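In Defense of the Long Phone Call

My aunt used to call on the first evening of the month, right after supper, and my mother would pull a kitchen chair over to the wall where the phone hung and settle in as if she were boarding a train. They talked for an hour, sometimes more. I did my homework under the cord and heard half of everything: whose knee was bad, what the roofer wanted, how a cousin in Trudley had taken up the accordion at an age when most people are giving things up. I learned more about my family from that half of a conversation than from any holiday dinner.

I've been thinking about those calls because I have started making them again, and I'd like to talk a few other people into it, if you'll bear with me.

What got me going was a message from my old friend Elisa Sartori. We shared an apartment for 3 years when we were young and broke, and after she moved to Tremia we kept up the way everyone does now, with a thumbs-up here and a birthday cake picture there. I would have told you we were close. Then in June she wrote that her divorce was final, and I had to read it twice, as I hadn't known there was trouble. I had "liked" a picture of the two of them in the spring. I felt sick about that, and I still do, a little.

So I called her. I didn't text first to ask if it was a good time, which I understand is considered rude these days, about on par with climbing in through a window. She picked up. We were awkward for maybe five minutes, both talking at once and then both stopping, and then we weren't awkward at all, and when I finally looked up the beans had boiled dry and it was dark outside.

Now, my neighbor Ardalan Golestani thinks I'm being sentimental, and he's made his case to me over the fence more than once. He has 8 grandchildren spread across three time zones, and he says if it weren't for the group chat he wouldn't know what half of them looked like. A shy child, he says, will send you a joke when she would never get on the phone with an old man. I grant him every word of that. My own nephew will write me whole paragraphs and then turn to stone when I ring him up. People differ, and I don't want to be the woman scolding the young for the way they talk to each other.

But I do think a message lets us choose what to say a bit too well. We tidy up. We write "hanging in there!" and it goes out looking cheerful, and the person at the other end has no way to hear the breath you took before it.
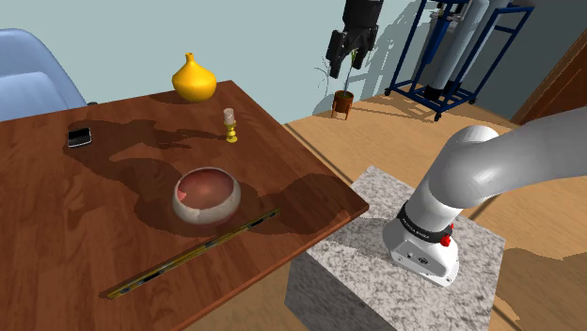 On the phone you can hear that breath. You can hear the dishwasher, too, and the dog, and the long pause that means there's something else coming if you'll only keep quiet and wait for it. Elisa told me the real story at the end of our second call, after we had both said we really ought to go. My mother and my aunt must have said goodbye 6 times a night, and I see now that the goodbyes were where the important things got said.

You don't need an hour, either. If up to 30 minutes is what you've got, take it while you fold the towels or walk to the mailbox and back the slow way. Pick the person whose news you'd be ashamed to hear secondhand. They may not answer, and that's all right. Leave a rambling message. I still have one from my aunt, mostly about tomatoes, and I wouldn't trade it for anything.

Elisa calls me now as often as I call her. Last time she wanted my mother's recipe for plum cake, and I had to admit that my mother never wrote it down, she only ever read it out over the phone, so I'm going to call my cousin with the accordion and see if he remembers.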